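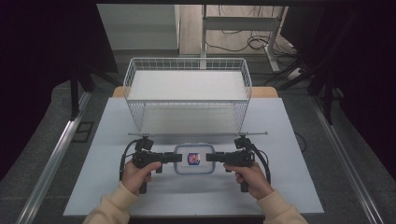

3.2 Packing task

The task was to move a small lidded food container into a wire basket with two hand-held grippers. Pranab Uddin recorded 200 demonstrations at the Nidovton lab in July, and 100 of these were used for training. The policy placed the container reliably when it started square to the basket. With the container turned, one jaw often touched first and pushed it away. Shop-floor packing is still beyond this system.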